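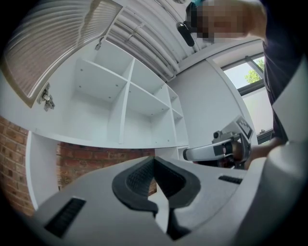
Adthorpe Robotics, Handheld Tools Group

The handheld grippers are back in service this month with new finger pads, freshly squared markers and a maintenance sheet that fits on one side of a page. The previous sheet ran to several pages and was last seen under a coffee maker.

The overhaul covers the pair known in the building as Brodus, left and right. Both had been passing their morning checks for most of the winter while getting steadily worse at holding anything thinner than a paperback. Operators had adapted by squeezing harder, a technique that works well on toothpaste and less well on rubber.

Minoru Oda, who took over upkeep of the pair in January, started by reading the old logs. The left gripper had 62 entries. Most of them said "fine." One said "fine?" and was followed by a week of no entries at all.

"The question mark was the most useful piece of data in there," Oda said.

What he found once the housings were open was mostly wear, with a little dust and one washer that belonged to neither gripper. The black pads had polished themselves smooth along the ribs near the tip, where the two fingers meet. A pad in that state closes all the way, reports that it has closed all the way, and lets go of a drawer knob as soon as the operator leans back. Since the jaws met on cue every morning, the check kept passing.

The new routine puts the pads first. They get wiped with a damp lint-free cloth before each session and looked at under a lamp every 200 grasps, ribs facing the light. If the ribs shine, the pads come off. They are changed as a set, left finger and right finger together, even when one of them looks perfectly good and the person doing the work feels bad about it. Mixed pads pull the grip to one side, and the tip of the V drifts off center by just enough to be blamed on the operator.

Each pad mount is held by 6 screws. The old instructions gave a torque for them in units that Oda describes as "historical." The new ones say to seat every screw loosely, close the jaws gently on the brass gauge, and then tighten in a cross pattern with the small yellow driver. The small yellow driver now lives on a string.

The slots in the housing have their own line on the sheet. They are to be brushed out, with the soft brush, from the outside. Compressed air is off the list after an episode in the autumn in which lint from one side of a gripper was moved very efficiently into the other.

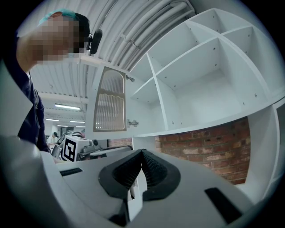

Then there are the markers. The black-and-white squares have to sit flat and stay put, and over the winter one of them had done neither. Its mounting had been glued back after a knock, quickly and with confidence, at a tilt too small to notice by eye. The tracking software noticed. It had been placing the right gripper slightly inside the furniture for long enough that people had begun to talk about the desk as if it were soft.

Oda cut the mounting off, cleaned the face and set the marker again against a machined block, leaving it clamped overnight. The clamp carried a note reading DO NOT CHECK IF IT IS DRY. It was checked anyway, and the block had to be used a second time.

Markers now get a calibration pass at the start of every shift and another after any drop, including drops that the operator considers minor. "There's a form for a drop and no form for a minor drop," Oda said. "I thought about it for a while and decided to leave it that way."

Acceptance runs were done at the white desk by the brick wall, which gives a gripper plenty to get wrong: small round knobs, open cubbies above head level for anyone crouching, and a cabinet door with ribbed glass that swings on concealed hinges. The low angles matter most. A worn pad will often behave itself on a level reach and then slip when the operator has to come up from underneath with a bent wrist.

The first round turned up one more fault, in the trigger spring of the left gripper. It returned slowly when pressed halfway. The spring came from a batch bought through Fendness, and the spare on the shelf came from the same batch, so Oda fitted one from Arai and moved the other to the drawer marked "curiosities." That drawer is also getting a maintenance sheet.

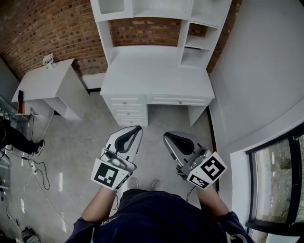

Both grippers up at the white desk, with the cables and power strip on the floor.

Cables are the last item and the one most likely to be ignored. The sheet asks for the floor cables to be walked from end to end before anyone picks up a gripper, and for the thin cable beneath the gripper to be checked for kinks at the point where it leaves the body. Taping the cables down was tried. The tape came up with the first rolling chair and traveled as far as the kitchen.

Spare pads are in the gray bin by the bench, 2 sets per gripper. Anyone taking the last set is asked to tell Oda in person. The log is open again as well, and entries consisting only of the word "fine" will be returned to their authors.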